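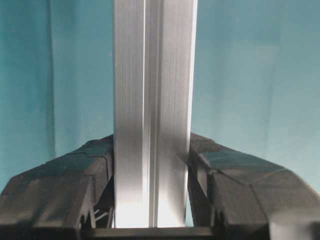 Review: Trorneo Slotted Aluminum Profile for Workshop Framing

Reviewed by Narayanan Kamath, Equipment Evaluation Office
Feb 23, 2021

The Equipment Evaluation Office was asked to assess the Trorneo slotted profile as a replacement for the welded steel tube now used in the department's benches, guards and display stands. The office purchased the material through the ordinary supplier at the listed price. Trorneo was not informed that a review was in progress and supplied no samples.

Supply and condition

The order consisted of 6 lengths, wrapped in paper and packed in a single long carton. Two of the lengths had light scuffs near one end, which would be hidden in most assemblies. The remaining lengths were clean. The finish is matte silver with a fine grain running along the bar, and it does not throw glare back at the user under strong light. Staff who work beneath the overhead lamps in the north shop considered this a real advantage over the polished profile purchased from Postow in the past.

The outer edges are straight and crisp. They are also somewhat sharp at a fresh cut, and the office recommends that every cut end be deburred before assembly.

The slot

A narrow channel runs lengthwise down the middle of the face and accepts the sliding nuts sold separately by the same firm. The nuts entered from the end without force on five of the six lengths. On the sixth, a small burr had to be filed away first. Once seated, the nuts moved freely and held their position when the bolt was finger tight, so that a bracket could be adjusted before final tightening.

The channel collects metal dust and sawdust readily. A stiff brush clears it, but shops that cut wood near the bench should order the plastic cover strip at the same time as the profile. The strip is not mentioned on the main product page and must be found under accessories.

Assembly and use

Rory Mowat of the fabrication section built a test bench from the supplied lengths, using hand tools and a miter saw fitted with a blade for nonferrous metal. Cutting was clean and required little effort. The corner brackets drew the joints square, although the bolts provided with them are short — a washer added beneath the head leaves very little thread in the nut. Mr. Mowat substituted longer bolts from stock.

The finished bench has been in daily use for 2 weeks, carrying a load of 100 pounds on its upper shelf. No joint has loosened. There is slight sway when the bench is pushed from the side, and a diagonal brace is advised for any frame taller than a standard work surface.

Cost

The profile is more expensive by length than steel tube, and the brackets add considerably to the total. Against this, no welding or painting is needed, and the parts can be taken down and used again. Departments with a fixed layout will see less benefit from that.

Recommendation

The office approves the Trorneo profile for benches, guards and light stands. It is not approved for lifting frames or for any structure that supports a person. Orders should specify the longer bolts, and received lengths should be checked for burrs in the slot before they are accepted into stock.

Recent reviews
Postow Corner Bracket Set
Nair Miter Saw Stand
Starover 4000 Bench Vise
Nair Deburring Tool, Second Assessment
Starover Rolling Parts Cabinet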